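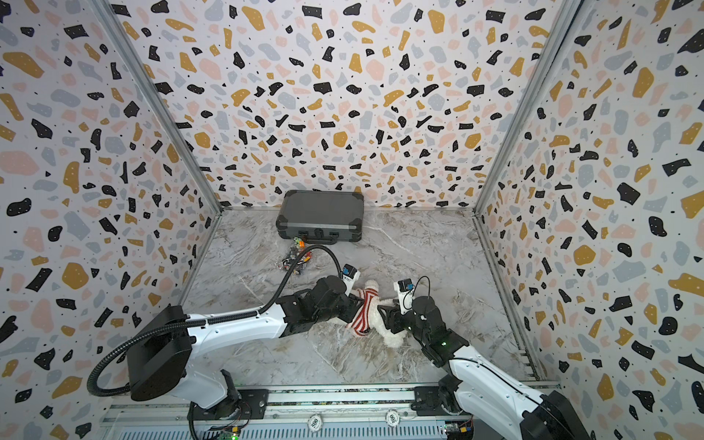
A two-arm sorting cell, with a briefcase and a plush toy in the work area. Photo: Prutico

7 August 2024

Sawsan Boutros has managed the returned goods department at Prutico for 11 years. When the company began moving part of the sorting work to robot arms, she was asked to prepare her staff for the change.

"The first question was about jobs," Boutros said. "I could tell them that no position would be cut during the trial, and I had that in writing. What I could not tell them was how their days would look."

The department handles 2,000 items in a normal shift, from luggage to stuffed toys. Soft goods remain the hardest to automate. "A hard case keeps its shape. A plush toy folds differently each time you pick it up," she said. "Our people do that without thinking, and now they have to explain it to someone who writes software."

Six employees have moved from the sorting tables to the cells, where they set out items, watch the arms and record faults. Training was provided by Gevska, the company's integration partner. Boutros described the results as mixed. Wrist and shoulder complaints have gone down - a welcome change for longer-serving staff - but some employees find the new work isolating.

"At the tables you talk all day. At a cell you are watching," she said. "One of my best sorters asked to go back after two weeks, and I agreed to it."

Staff now rotate between the tables and the cells, an arrangement Boutros requested after the first month. Pay for cell work was raised by one grade following talks with employee representatives.

A second group will begin training in September at the Pernari site. Boutros has asked that sorters be included in planning the layout there. "They know where the bins should go," she said.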